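4. Preparar la mesa y colocar los bloques

El folleto que viene en la caja de Terno dedica a la mesa dos líneas y da por hecho que todo sale bien a la primera. En nuestra experiencia no es así, de modo que este apartado lo explica con más calma. Léalo entero antes de extender la tela.

Los dos bloques de madera sobre la tela verde: 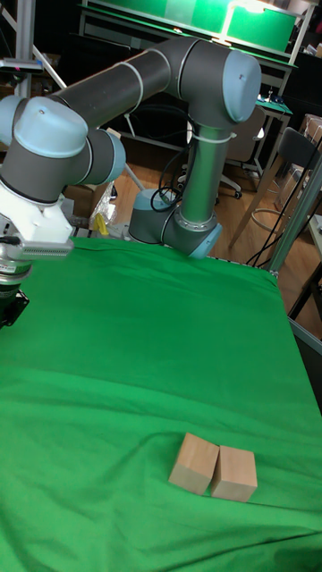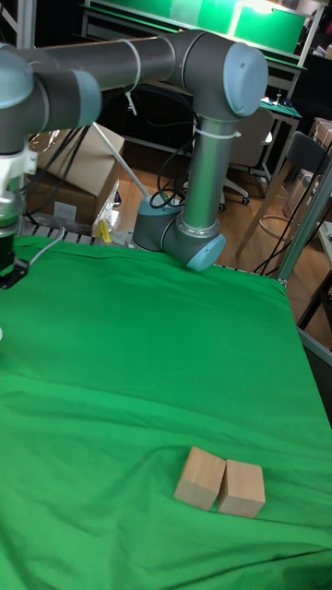 4.1 Extender la tela

1. Retire todo lo que haya sobre la zona de trabajo. Un tornillo olvidado bajo la tela se nota, aunque sea pequeño.

2. Centre la tela y deje que caiga por los bordes. El folleto pide una caída «uniforme por los cuatro lados». No hemos visto que eso cambie nada; procure solo que no arrastre por el suelo.

3. Alise con la palma desde el centro hacia fuera. Quedarán pliegues suaves. Según el fabricante desaparecen solos en un día — los nuestros siguen ahí desde abril.

4. Si una arruga coincide con el lugar donde irán los bloques, tire de la tela por el borde más cercano y vuelva a alisar.

Nota: Lellusport vende un juego de pinzas para tensar la tela (referencia 3842). Lo probamos y no lo recomendamos. Tensa mucho las esquinas y poco el centro, que es donde hace falta.

4.2 Colocar los bloques

5. Compruebe las caras de cada bloque con el dedo. La madera va sin acabado y puede tener astillas. Una pasada de lija de grano 2000 deja la cara agradable al tacto, aunque dudamos de que mejore otra cosa.

6. Ponga los dos bloques juntos en la parte delantera de la tela. No hace falta regla.

7. Decida si los quiere paralelos o en cuña. El folleto solo contempla la primera posición, pero en una tela con pliegues un bloque puede ladearse hacia el otro. Si le sirve así, déjelo.

8. Si necesita los dos rectos, levante el que se inclina, alise la tela debajo y vuelva a apoyarlo. Empujarlo de lado solo forma otra arruga.

Precaución: no fije los bloques con cinta ni con pegamento. La cinta levanta fibras de la madera y el pegamento estropea la tela, diga lo que diga la etiqueta.

4.3 Antes de dar la mesa por lista

9. Mire los bloques desde dos lados. Lo que parece recto desde delante a veces no lo está visto desde el lateral.

10. Anote la posición elegida en la ficha de la página 69. Nayara Conceição, que revisó esta guía, considera que un croquis a mano es suficiente; la plantilla impresa trae demasiadas casillas.

El lavado y el guardado de la tela se tratan en el apartado 5.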